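Support > Covum arm > Set-up guide > Section 11: First grasp checks

11. First grasp checks on a tabletop cell

Read this section after the arm has been mounted and the joint offsets have been stored. It assumes that you have a Covum arm, a Brurkness controller and a flat table. It also assumes that you have stopped believing the green tick at the end of the mounting wizard. The tick means the controller has heard from every joint. It says nothing of where the arm thinks the table is.

11.1 Before you start

1. Wipe the tabletop and let it dry. Crumbs under a fingertip are enough to spoil a height reading.
2. Choose your test objects. You want something soft, something hard and upright, and if you can find one, something round. Household items do very well. The boxed set of calibration blocks sold by Politis is nicely made, and we have yet to find a fault with it that a kitchen sponge would have missed.
3. Check that the emergency stop can be reached from where you will stand, and press it once. Release it and restart.
4. Set the speed limit to 12 per cent. The wizard suggests more. Ignore it until 11.4 is done.

CAUTION: Keep hands off the table whenever the drives are live. The contact sensing is good, but it was tuned on a bench by people who wanted it to work.

11.2 Setting the table height

1. Jog the wrist over a clear patch of table, well away from the edges.
2. Lower it in the smallest steps until the controller reports contact.
3. Raise it, move to a second patch and repeat. Do this at all four corners that the arm can reach.
4. Compare the readings. If they differ by more than the figure on your delivery sheet, the table is out of level or the base bolts have settled. Do not let the software "flatten" the difference. It will, cheerfully, and you will meet the error again at the far edge.

Note: The Hutel table frame has adjustable feet with lock nuts. Tighten the lock nuts. A foot that has been adjusted and left loose will be back where it began within a month.

11.3 Soft objects first

1. Place a soft object where the wrist can come down on it with the arm comfortably bent.
2. Bring the wrist down by jogging. Stop just short of the object and look at it from the side, with your own eyes. The height on the screen is a calculation.
3. Close, lift a little, hold, put down. Repeat 11 times. Write down the failures as well.
4. Add a second soft object close beside the first and run the set again. Many arms that manage one sponge will fumble when there are two to choose from.

11.4 Hard and round objects

1. Stand an upright object such as a drinks can further back, and leave it alone to begin with. Its job is to be missed.
2. Run the soft object set again. If the can is touched, even lightly, go back to 11.2.
3. Put a round object on the side nearer the base and check that the upper link clears it through the whole sweep. People watch the fingers and forget the rest of the arm.
4. Raise the speed only when a full set has passed.

Keep the wrist's vent grille clear throughout. The manual for the previous model promised 2000 hours between cleanings. The present one says 3000, and the grille looks much the same to us. Check it monthly.
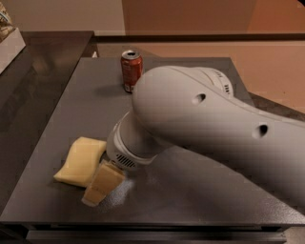 The arm low over the table, with a red can standing further back.

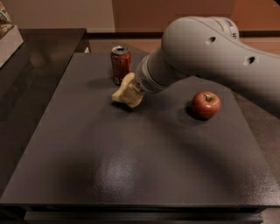
Brurkness, 7 Feb 2024

Section revised by Cosimo Grasso. The step on lock nuts is new, and 11.4 now comes before any change of speed. Older printed copies have these the wrong way round and should be thrown away.

Related sections
Section 10: Storing joint offsets
Section 12: Cable wear and replacement
Cleaning the wrist vent
Hutel frame: feet and fixings
Controller error list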